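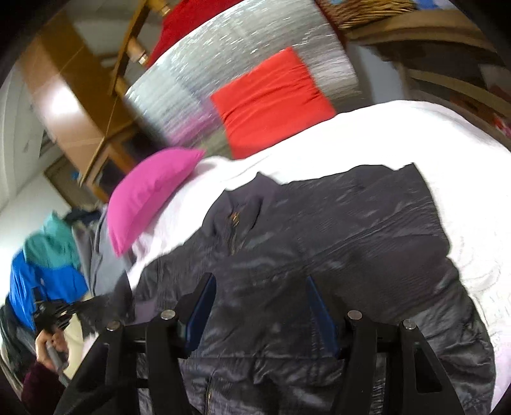 The Long Life of a Light Jacket

Efa Gwilliam bought her first rain shell in a closing-down sale and wore it until the cuffs gave out. She did not throw it away. She cut the sleeves short, bound the edges with tape and went on wearing it for gardening. That repair led to a second one for a neighbor, and then to a workshop called Inon, where she and two others now mend outdoor clothing for a living.

Last year the workshop took in 371 garments. Most were thin jackets, and most had the same complaint.

"Zippers," Gwilliam says. "People think the whole zipper has failed when the slider is worn. The teeth are fine. You change a part the size of a fingernail and the coat goes home."

A new slider takes her five minutes. A full replacement is a different job, with the old stitching picked out by hand and the facing opened up, and it can fill a morning. Pocket zippers are worse than front ones. There is less room to work, and the lining has to come away first.

Joris Vandenberghe handles the fabric side. He grew up over his parents' dry cleaning shop and still keeps their stain chart on the wall. He has firm views on washing. Close every zipper before the jacket goes in. Use a small amount of plain liquid soap and skip the softener, which leaves a film on coated cloth. Run a second rinse. Spread the jacket flat or hang it on a wide hanger, and keep it away from the radiator.

Creases bother customers more than they bother him. A thin nylon shell will wrinkle every time it is stuffed in a bag, he says, and most of the lines drop out after a day on a hanger. What he looks for is a sharp fold that has been in the same place for years. Coatings crack there first.

Not everything can be saved. Brendan Coughlan, the third partner, keeps a rack of jackets whose inner layer has started to flake. He strips them for parts: pulls, cord locks, snaps and good panels of cloth. The drawers hold 77 kinds of slider, sorted by size and maker, and he still has to turn people away when an odd one comes in.

Prices are posted by the door. A slider costs less than lunch. A new front zipper costs more than some of the jackets are worth, and about that Gwilliam is blunt with customers. Plenty of them pay anyway.

Inon closes for the month of May to clear its backlog. Drop-offs start again in June, and Coughlan asks that pockets be emptied first.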